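The ketchup incident, or how a cable taught me some manners

I promised a post on the Nosau project months ago and then kept putting it off, because everything was going well and going well is dull to write up. Then one afternoon in February we finally had a proper fault. Hooray!

For anyone new, the job is play-kitchen tidying. A white table, a heap of toy food and crockery, and an arm that has to pick up whatever it's told to. Lots of people think the toys are a soft option. Come and try it! A fuzzy thing that squashes is far harder to hold than a nice solid block, and it never squashes the same way twice.
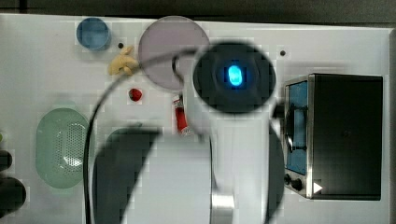

Arm on the move over the kitchen table, with the thin black cable looping out to the left.

The fault looked like this in the log. Partway through a reach, the wrist force reading would climb, very gently, with nothing in the fingers. Then it would dip, then climb again. If it climbed far enough the safety stop cut in and the arm froze where it was, exactly as it should. We had 1,956 attempts saved from the whole run, and when I went through them 687 had at least a hint of that wobble in them. Most never tripped the stop, so we had been sailing along quite happily and blaming the odd missed grasp on the software.

My first theory was the fingers. I'd fitted new Marciniak tips the week before and I was quite sure I'd got one on squint. So off they came, on they went again, and I ran 50 slow closes on thin air while eating a sandwich on the far side of the barrier. Perfect every time. I was almost disappointed.

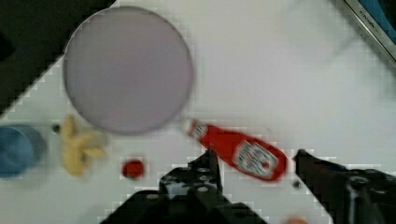

Second theory, the grasp planner (we call ours Fovano, after a café that has since shut). It likes to come in at a slant when something is lying on its side, and I wondered if it was pressing down into the table. I raised the approach height a touch and tried the ketchup over and over. The wobble was still there, but only on the reaches where the wrist had turned a long way round first. That was the clue, and I walked straight past it and went to make tea.
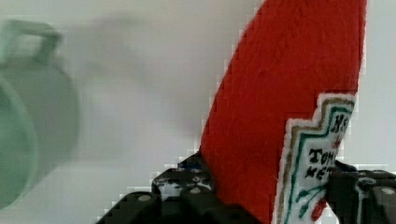 Plush ketchup held between the two fingers. I am very fond of this bottle.

It came to me with the kettle on. A long turn of the wrist takes up cable! I went back, shut the arm down, locked it off and moved the wrist round by hand. Sure enough, the slack ran out well before the end of the turn and the cable began to tug at its clip. The arm was feeling its own lead and reporting it as a push. One clip, fitted by me, about a hand's width too far down.

I'm a bit cross with myself over the safety side. A cable that pulls tight can drag things off a table, or wear through at the clip where you can't see it, and I had been resetting the stop and carrying on. Resetting a stop without finding out why it went is a rotten habit. We have a new rule now: two stops of the same kind and the power goes off until somebody has had a look. 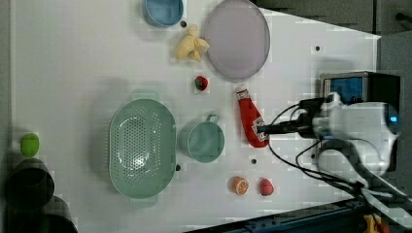 The new routing uses a Flosunum swivel clip near the elbow and a longer loop, and I've put a strip of tape on the cable so I can see if it creeps. I've also gone back and marked the 1,227 attempts that I'm happy to call clean. The leftovers that show no wobble but come from the same afternoons are sitting in a folder called "hmm" until I've looked at each one properly.

If you have an arm with a cable running on the outside, do go and turn the wrist all the way round by hand (power off, please!) and watch the clips as you go. I'd love to hear what you find. Next time I want to write about banana bunches, which have been giving me a whole different sort of trouble.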